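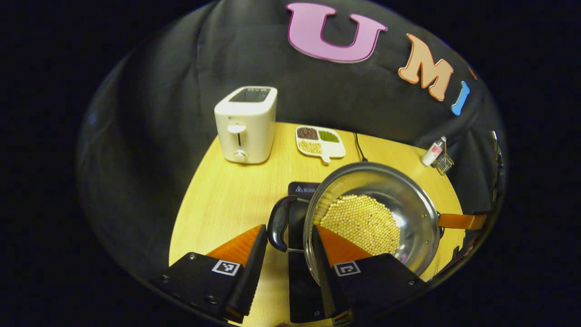

Covered, up to a point

Print this article | E-mail this article

Oct 27, 2022

There is a moment in every expat's life when the travel insurance stops being travel insurance and becomes a work of fiction. Mine came in a dentist's chair in Pramilano, with my mouth full of cotton wool and a receptionist asking, quite kindly, how long I had been on holiday. I did the sum. I had been on holiday for 13 months.

Most of my neighbours have some version of this story. We arrive with a suitcase, a phrasebook and a policy bought on a website at midnight, and we go on renewing the policy long after we have acquired a boiler, a library card and opinions about the bin collection. The small print allows trips of up to 30 days. We have all read the small print, in the sense that we have all ticked the box.

Ingvar Thygesen sells health cover to foreigners from a desk above a shoe repairer's in Fadano, and has heard every variation. A tall Dane with a weakness for cardigans, he spent years handling claims for other companies before joining Fimia, the small brokerage whose name is on the door.

"People come in and tell me they are very healthy," he says. "I say congratulations. Then I ask about the knee."

There is always a knee. Mine, which I had not intended to bring up, took ten minutes. Thygesen wrote it all down in pencil and then explained, with some delicacy, that the knee would be joining me abroad as an uninsured person. Pre-existing conditions are where cheap policies get their cheapness. Some insurers will take a condition on after a waiting period, others will add it for an extra premium, and a few would like you to leave it at the border.

The excess is the other thing worth asking about. I was rather pleased with a quote I had found for myself until Thygesen turned the page round and put his finger on the line saying I would pay the first 300 euros of any claim. Any claim, each time. My yearly trips to the doctor cost a good deal less than that, so I would have been paying every month for the comfort of paying again.

Search this site Enter keyword Go

He is fairer about the public system than you might expect from a man with a product to sell. If you are working and paying in, he says, you may need very little from him beyond dental and a bit of help with specialists. It is early retirees who tend to fall down the gap, along with anyone whose paperwork is still in a tray somewhere. My own paperwork went into its tray in September and I think of it fondly.

Language matters too, more than I had allowed for. The Kozłowski clinic, two streets from the station, has English-speaking staff at reception but not always behind the second door, and there are things one would prefer not to mime. Ask whether your policy pays for an interpreter. Mine does, for up to 2 appointments a year, so I am saving them for something embarrassing.

I signed in the end, knee excluded. Thygesen shook my hand, gave me a plastic card and a list of telephone numbers, and warned me about the stairs on the way down, which are steep and have no rail.

Sign up for our free newsletter. We use cookies to improve your visit. By continuing to browse you accept our cookie policy.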